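Gunditz Angling Permit and Catch Returns: Data Card

Version of 9 January 2020
Maintained by the Jitholm Inland Fisheries Office

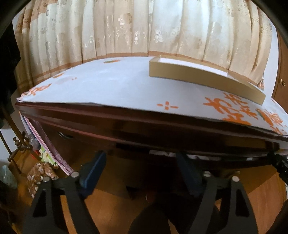 The dataset brings together the catch returns submitted by permit holders on the Gunditz water and its two feeder streams. It contains 3064 records, one for each return accepted by the Office. Returns that could not be matched to a valid permit are excluded and are kept separately at Jitholm.

Coverage

Records cover the stretch between Cladwood weir and the Alemayehu landing stage. The season opens in April. Fishing from private banks above the weir falls outside the permit scheme and is not represented.

Fields

return_id: number assigned on receipt
permit_class: adult, junior, concession or guest
beat: numbered 1 to 8, following the signboards on the bank
species: brown trout, grayling, perch, pike or other
kept: number of fish retained
released: number of fish put back
length_cm: length of the largest fish, measured to the fork of the tail
remarks: free text, edited to remove names

Collection

Permit holders complete a paper card at the end of each visit and post it in the box at the landing stage. Cards are entered by Selamawit Berhe and checked by Feven Tsegaye. Where a card is unclear the field is left blank; no value is estimated.

Known limitations

Visits on which nothing was caught are under-reported. The daily limit applies to retained fish only, so high figures in the released column do not indicate a breach. Beat 8 was renumbered part way through the season and earlier cards may refer to it as beat 7A. Lengths are given by the angler and many are rounded to the nearest 10 cm. Junior guests were entered as guests until the card was revised.

Permitted use

The data may be used for research, stock management and teaching. They may not be used to identify individual anglers or as evidence in enforcement proceedings. Publications should cite the dataset by title and version date.

Files

returns.csv: all accepted returns
beats.csv: beat numbers, old and new
sample.csv: the first 3000 rows of returns.csv, without remarks

Corrections should be sent in writing to the Office, quoting the return_id.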